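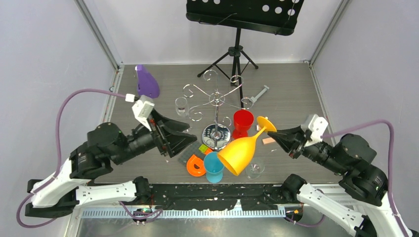

I have now played Drindix 62 times, mostly at my own kitchen table, and I still get a little grin when somebody else brings it out. It's a small card game from Hiklow, designed by Teodoro Cárdenas, for two to five players, and it may be my favorite thing I've picked up since last May.

The idea is simple enough to teach while you shuffle. You have a hand of seven cards in four suits, numbered 1 to 15. On your turn you either play a card to one of the shared rows or you "sink" a card, meaning you tuck it face down under a row to claim a share of it later. Rows can only go up. When a row reaches its sixth card it closes, everyone who sank a card there flips it, and the highest sunk card takes the points (ties go to whoever sank first, so keep your sunk cards in order, please!).

That's pretty much the whole rulebook, and yet the first time I played I sat there staring at my hand for a full minute. Do you sink your 14 early and lose the chance to slam a row shut with it? Do you play the low stuff and hand the next person a lovely open row? I love that squeeze. Every card you'd like to keep is also the card you need to spend.

Two players is tight and a bit mean. Four is where it sings, because rows close before you're ready and there's a lot of groaning. I'm less fond of it at five. Turns still go fast, but the deck runs thin by the third round and one bad draw can leave you just following along.

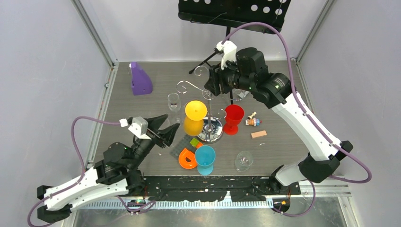

Can you play it with kids?
Mine are eight and eleven, and both of them picked it up in one round. The younger one needed a card holder for the seven-card hand and a reminder that rows never go down.

The cards themselves are very nice. Linen finish, big numbers in two corners, and each suit has its own symbol as well as its own color, so my brother-in-law, who mixes up red and green, has no trouble with it. The box is small enough for a coat pocket. The score pad is less lovely. The columns are too narrow for three-digit totals, and by the end of a long night you're writing sideways. We switched to a notebook a while ago and our running family total now stands at 3,436 for me and a number I won't embarrass my husband with.
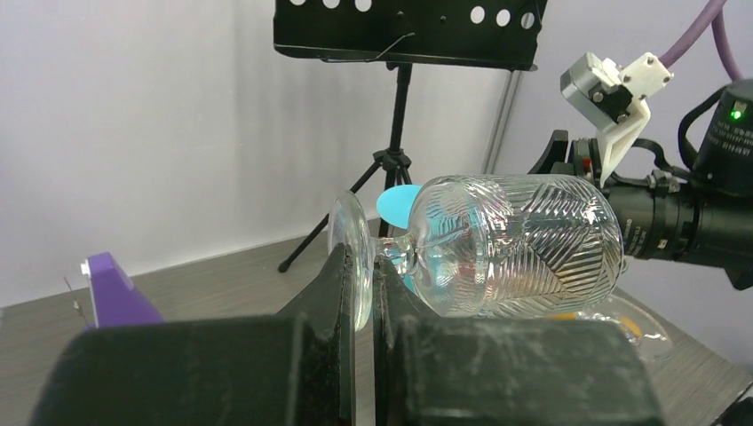
Scoring is also the one spot where the rulebook lets the game down. It never says what happens if a row closes with no sunk cards under it. We discard the row and deal a fresh starter card, which works well, and the people in our Thursday group do the same. I'd love to see one line about it in the next printing.

If you already own Jandetti, you may wonder whether you need both. They share the climbing rows, but Jandetti is all about memory and Drindix is all about nerve. I'd keep both on the shelf and reach for this one when there's only half an hour before bed.

A full game to 300 points takes us 35 minutes with four. My best single game so far is 842, in the long variant on the back page of the rules, where you play to the end of the deck 3 times without resetting. Try that one once you know the cards. It's wild, and the last trip through the deck gets loud.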